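Grerik Hall, Back Workroom
Walk-round checklist with comments, September
Checked by: Rhiannon Bellis
Copy to: Karim Ramadan

1. Aisles and doorways clear: PASS
You can walk straight from the loading door to the sink now without turning sideways. Big improvement on last time!

2. Fire extinguisher in place, tag up to date: PASS
Both tags signed by Haris. Thank you, Haris!

3. Shelving fixed to wall, load label readable: PASS, one note
Top shelf is marked 125 lb and we're well under. The label on shelf 2 is peeling, so please print a fresh one.

4. Metal bin, edges and corners: PASS
I ran a gloved hand along the front wall and found no burrs. It's a great solid bin and I'm glad we kept it.

5. Metal bin, floor and walls: PASS, wear noted
Plenty of scratches and scuffs on the floor, worst near the center and toward the front. Dark stains running down the inner back wall. All of it is surface wear as far as I could tell. 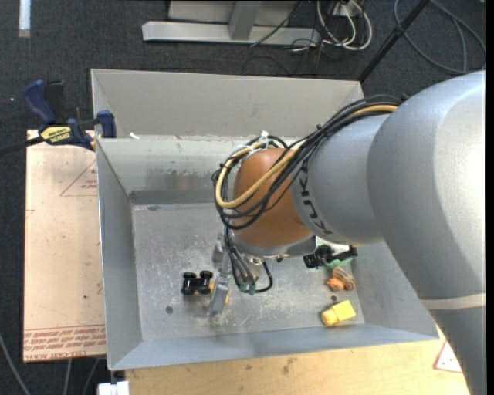

I'd still love to see that back wall get a proper scrub before Monday, and the strip along the bottom of it too, where grit likes to settle. Faisal has the long brush.

6. Small items and toys: PASS, keep at it
Anything with wheels goes back in the tubs at closing time, never on the walkway. Remigiusz made new lids for 3 of the tubs and they fit beautifully.

7. First aid box: ACTION
Down to 5 small bandages and no burn gel. Karim to reorder.

8. Lighting: PASS
So much brighter with the new tubes!

Open items: shelf label, back wall scrub, first aid order.
Next check: same list, same time, 8:30 a.m.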